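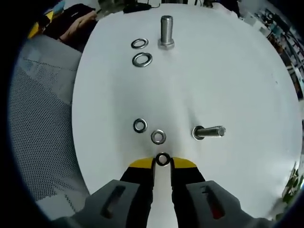
Jeudi 6 septembre 2018

Levé à six heures et demie. Café, puis j'ai déballé la quincaillerie sur la table blanche avant que le reste de la maison ne bouge. La commande de chez Sveinbjörnsson est arrivée hier soir, un carton bien trop grand pour ce qu'il contenait. 598 couronnes avec le port. J'avais demandé deux boulons de rechange pour le banc et un lot de rondelles, ils ont mis les rondelles en vrac avec le bon de livraison.

J'aime bien cette table pour trier. Elle est ronde, donc rien ne se coince dans un angle, et sur le blanc l'acier se voit tout de suite. Un boulon debout sur sa tête, l'autre couché, les rondelles à côté. Debout, le filetage se contrôle mieux, on tourne autour et on voit s'il y a un coup. Je n'ai rien trouvé à redire sur celui-là. L'autre, je l'ai laissé sur le côté et il a roulé un peu quand j'ai posé ma tasse.

Pour les rondelles, c'est moins clair. À l'œil elles ne sont pas toutes pareilles, il y en a une qui paraît plus petite et plus mince que sa voisine. J'ai cherché le pied à coulisse pendant un quart d'heure. Il était dans le tiroir des piles, où je l'avais mis en février en me disant que je m'en souviendrais. Mesuré, noté sur le dos de l'enveloppe. La mince ira sous l'écrou du portillon, qui n'a jamais été bien serré. Les autres pour le banc.

Le banc, donc. Il vient de la vente de Skovdale et il boite depuis le premier jour. Le pied arrière gauche tient par un boulon rouillé que j'ai arrosé de dégrippant lundi, puis encore hier. Ce matin il a bougé d'un quart de tour et s'est arrêté. J'ai remis du produit et je n'ai pas insisté. La dernière fois que j'ai forcé, sur le chariot, la tête est partie et j'ai passé l'après-midi à percer.

Pluie vers onze heures, rentré les outils. J'en ai profité pour vider la boîte Kirkby, celle à 9 cases. Il y avait des vis à bois avec les vis à métaux, un bout de crayon et deux clés qui n'ouvrent rien ici. Jeté le crayon, gardé les clés. La case du bas à droite est maintenant pour les rondelles et rien d'autre. Je l'ai écrit sur un morceau de ruban adhésif.

Déjeuner tard, reste de soupe. Téléphoné au dépôt de Nindale pour les lattes : ils en ont, jusqu'à 500 mm seulement. Trop court. Ils rappellent lundi pour les longues.

À cinq heures, nouvel essai sur le boulon du banc. Un demi-tour de plus. Il reste un bon centimètre de filetage à sortir. Remis du dégrippant, couvert avec un sac, rangé la clé de 17 à sa place. Acheter de la graisse demain, et du pain.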